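작업 노트, Storau 공방 안쪽 작업대
12월, 밤 9시 넘어서 시작

Shetty 양팔 손끝 작업. 지난번에 한 손씩은 그럭저럭 됐으니 오늘은 두 손을 한가운데로 모으는 쪽. 어깨 영점은 Divya가 낮에 다시 잡아 놨다고 메모가 붙어 있었는데, 메모에 왼팔 얘기만 있어서 오른팔은 내가 또 잡았다. 시작하기도 전에 한 시간 날아감.

수건은 회색 그대로, 가위는 노란 손잡이. 바꾼 것 없음.
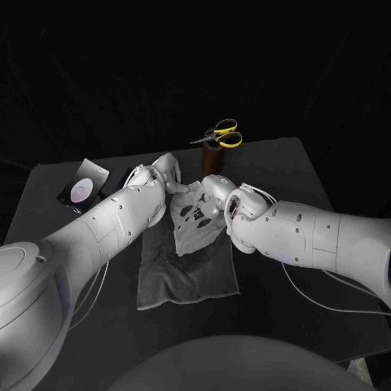
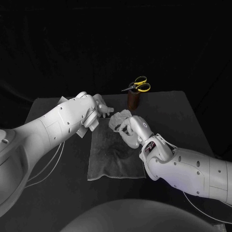

천과 휴지, 양손

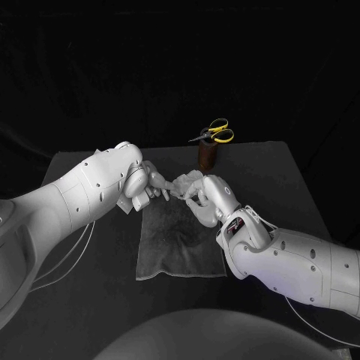
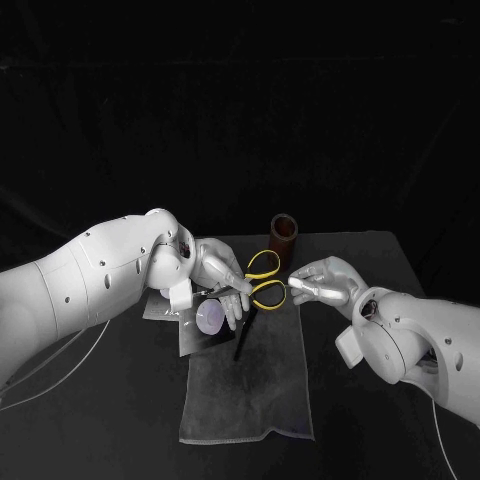 가위, 양손 검지

제일 골치 아픈 건 역시 케이블이다. 팔꿈치를 굽히면 늘어지고 펴면 당긴다. 세상 모든 케이블이 그렇다는 건 나도 아는데, 우리 것은 꼭 손목이 돌아가는 순간을 골라서 당긴다. Thirumalai는 나선형 튜브로 싸자고 하고 나는 그러면 손목이 뻣뻣해진다고 하고, 둘 다 실험은 안 해 봤다. 일단 고리를 하나 더 만들어 여유를 줬다. 보기 흉하다. 작동은 한다.

오른 손목 커버는 당분간 안 닫는다. 닫을 때마다 커넥터가 반쯤 빠지는데, 이걸 증명하려고 오늘도 굳이 닫아 봤고, 반쯤 빠졌다. 커버 안쪽 턱을 갈아내면 될 것 같다. Notburga가 다음에 줄 들고 오겠다고 함. 그전까지 그 근처에서 커피 마시지 말 것. 나한테 하는 말이다.

손가락 힘 조절
휴지는 기본값으로 잡으면 뭉개지고, 반으로 줄이면 흘린다. 중간값이 있어야 정상인데 그 사이에서 엄지가 떨기 시작한다. 제어 주기를 의심했다가 나사를 의심했다가, 결국 엄지 첫마디 세트스크루가 풀려 있는 걸 발견. 코드를 두 시간 들여다본 다음에 육각렌치로 해결하는 전통은 오늘도 지켜졌다. 나사 고정제 발랐고, 내일 오후까지는 엄지에 무리한 일 시키지 않기.

가위는 다른 문제. 고리에 손가락을 대는 위치까지는 가는데, 힘을 주면 가위가 통째로 돈다. 사람은 이걸 생각도 안 하고 하니까 설명할 말도 없다. Aishwarya한테 "가위질할 때 손목을 어떻게 해?" 하고 물었더니 허공에 한참 가위질을 하고는 이제 자기도 모르겠다며 원망하고 갔다. 양쪽에서 동시에 미는 대신 한쪽을 위치 제어로 붙들어 두고 나머지 한쪽만 힘 제어로 미는 방식을 적어 놓음. 어느 손이 붙드는 쪽이 될지는 미정. 왼쪽이 백래시가 적으니 왼쪽일 듯.

로그
시도 17회. 파일 이름은 2959에서 끝난다. 중간에 번호가 비는 건 내가 저장을 안 누른 것이고, 기계 탓 아님. Hema가 자동 저장으로 바꾸라고 세 번째 말하는 중이며 이번에는 바꿨다. 바꾸고 나서 폴더가 꽉 찬 것도 적어 둔다. 옛날 로그 지우기 전에 한 번씩 물어봐 주세요. 특히 어깨 영점 들어 있는 것.

전원
비상정지 버튼 누르면 양팔이 같이 떨어지는 문제는 그대로. 지금은 누르기 전에 한 사람이 팔을 받치는 것으로 되어 있는데, 비상시에 받칠 사람을 부르고 나서 누른다는 게 무슨 절차인지 모르겠다. 브레이크 릴레이 2개 주문함. 공방 공용 카드로 긁었으니 영수증은 Cukero 봉투에 넣어 둠.

다음 사람에게
- 왼팔부터 켜고 오른팔. 반대로 켜면 ID가 꼬인다.
- 뒤쪽 검은 천은 잡아당기지 말 것. 위쪽 집게가 약하다.
- 4mm 육각렌치 가져간 분, 손잡이에 파란 테이프 감긴 것. 서랍에 조용히 돌려놓으면 묻지 않겠음.
- 손끝 고무 남은 것은 창가 상자. 검지용이랑 엄지용이 섞여 있으니 끼워 보고 고르기.

새벽 1시 10분에 끔. 오른쪽 어깨에서 딸깍 소리가 한 번 났는데 다시 켜서 확인할 기운은 없었다. 내일 첫 번째로 볼 것.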